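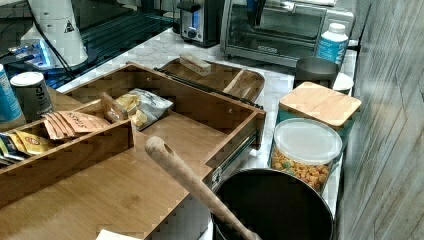

長く続いている昼ドラを途中から見始めるときは、最初に人物と出来事の記録を作っておくと、あとの回が格段に見やすくなります。記録といっても、あらすじを全部書き写す必要はありません。引き出しの中の木の仕切りに、「STRESS」と書かれたオレンジ系のお茶の小袋と黄色い小袋をそれぞれかためて入れておくように、家ごと、筋ごとに置き場所を決めて、見た順に入れていくだけです。このページでは、海外の連続ドラマ「Plaltidier」を例に、視聴ノートの作り方を順に説明します。他の作品でも手順は同じです。

用意するもの

・カード(はがき半分くらいの大きさ)
・ノート1冊
・色の違うペン 3本
・付箋

カードは厚手のほうが扱いやすいです。私はSakamotoの無地カードを使っていますが、画用紙を切ったものでもかまいません。ノートは横罫で、開いたまま平らになるものを選びます。スマートフォンのメモでもできますが、再生中に画面を切り替えるのが面倒なので、手書きで説明します。

手順1 どこから見るかを決める

「Plaltidier」は配信サービスのBoseoに1,360話あります。全部見るつもりで第1話から始めると、たいてい途中で止まります。おすすめは、大きな筋が切り替わる回から入ることです。この作品なら第242話がそれにあたります。港町Urkenに長女が戻ってくる回で、それまでの事情が会話の中でひととおり説明されます。

切り替わりの回を自分で探すときは、各話の短い紹介文を流し読みして、次のような言葉を拾ってください。

・帰郷、到着、再会
・結婚式、葬儀
・裁判の判決
・屋敷や会社の売却

こうした出来事が続けて出てくるあたりは、古い筋が片づいて新しい筋が始まるところです。その少し前の回から見始めます。判決の回そのものから入ると、誰が訴えられているのかわからないまま終わってしまうことがあります。

手順2 人物カードを作る

最初の数話は、筋を追うよりも人物を覚えるために見ます。名前が呼ばれたら再生を止めて、カードを1枚作ります。書くのは次の項目です。

・名前(呼び名が複数あれば全部)
・どの家の人か
・仕事、または出入りしている場所
・見分けるための特徴
・初めて見た話数

特徴は髪型や服よりも、声や話し方、よくいる部屋などにしておくと長持ちします。昼ドラでは髪型がすぐ変わりますし、年月が飛ぶこともあります。俳優が交代する場合もあるので、俳優名を書くなら欄外に小さく書き、交代した話数を添えます。

名前がわからない人物は「病院の受付の人」のように仮の呼び名で作っておきます。あとで重要な役になることが少なくありません。名前がわかった時点で書き足し、仮の呼び名は消さずに残します。ノートの古いページに仮の名前で書いてあるからです。

手順3 カードを家ごとに分ける

カードがたまってきたら、家ごとに分けて箱に立てます。家に属さない人は「職場」「病院」「よその町」など、場所で分けます。結婚や離婚で家が変わったときは、カードを移す前に裏へ元の家と話数を書いておきます。

迷うのは、二つの家にまたがる人です。実の親が別にいると判明した人物などがこれにあたります。この場合は、本人が今住んでいる家のほうに入れ、もう一方には名前だけ書いた付箋を貼ったカードを置きます。同じ内容のカードを2枚作ると、片方だけ更新されてずれてしまいます。

手順4 筋の表をノートに作る

ノートの見開きを使います。左端に話数を縦に書き、上に筋の名前を横に並べます。筋の名前は「遺言」「記憶喪失」「工場の火事」のように短くつけます。1話見終えたら、動きのあった欄だけに一行書きます。動きのない欄は空けておきます。

書く量の目安は、次の程度です。

「遺言 長女が封筒を見つける。まだ開けない」
「火事 警備員が町を出た。行き先不明」

せりふを写したくなりますが、一行に収まらないものは書かないほうが続きます。どうしても残したいせりふは、ノートの後ろのページに話数と一緒に書きます。

1話は50分なので、続けて見る日は1話ごとに必ず書いてください。まとめて書くと、どの話で起きたことか混ざります。夜遅くに見て書く気力がないときは、話数と筋の名前だけでも丸で囲んでおけば、翌日に思い出せます。

手順5 ペンの色を使い分ける

黒は画面で実際に起きたこと、青は人物が話しただけのこと、赤はまだ本人に知られていない秘密に使います。

この区別はかなり役に立ちます。昼ドラの人物はよく嘘をつきますし、思い違いもします。「父は事故で死んだ」と誰かが言っただけなら青です。事故の場面が映っても、回想の場合は語り手の記憶なので、やはり青にしておきます。黒で書いてしまった死亡を取り消すのは、見た目にもわかりにくくなります。

赤で書いた秘密は、誰が知っているかを横に書き足していきます。新しく知った人が出るたびに、名前と話数を加えます。全員に知れわたったら、赤の行に線を引いて終わりにします。

手順6 飛ばした回を補う

途中から見始めると、以前の出来事が急に持ち出されて困ることがあります。わからない点が出たら、その場で検索せず、付箋に質問の形で書いてノートの内側に貼ります。「工場の元の持ち主は誰か」といった具合です。

付箋の多くは、見ているうちに片づきます。長く続くドラマは途中から見る人に向けて、同じ事情を何度も説明するからです。10話ほど見ても残っている付箋だけ、過去の回の紹介文を調べます。検索するときは人物名だけで調べず、話数を一緒に入れてください。人物名だけだと、この先の結婚相手や退場の話が最初に表示されることがあります。

よくあるつまずき

・相関図を最初に描いてしまう
線を引いた直後に関係が変わり、描き直しになります。相関図を描くなら、筋が一つ終わったところで、その時点のものとして話数を入れて描きます。

・双子や別人のなりすましが出てきた
カードは人物ごとに分けます。なりすましの期間は、なりすましている側のカードに話数の範囲を書きます。

・死んだ人が戻ってきた
カードを捨てずに箱の一番後ろに残しておけば、そのまま元の家に戻せます。退場した人のカードはすべて同じ扱いにします。

・しばらく見ない期間ができた
再開するときは、最後に書いた見開きと、赤の行だけを読み返します。私は5月に長く中断しましたが、この読み返しだけで続きから見られました。それでも思い出せなければ、最後に見た話をもう一度再生します。

ノートが1冊終わったら、表紙に最初と最後の話数を書いて、次のノートの1ページ目に、まだ終わっていない筋の名前と赤の行を書き写します。人物カードの箱はそのまま使い続けてください。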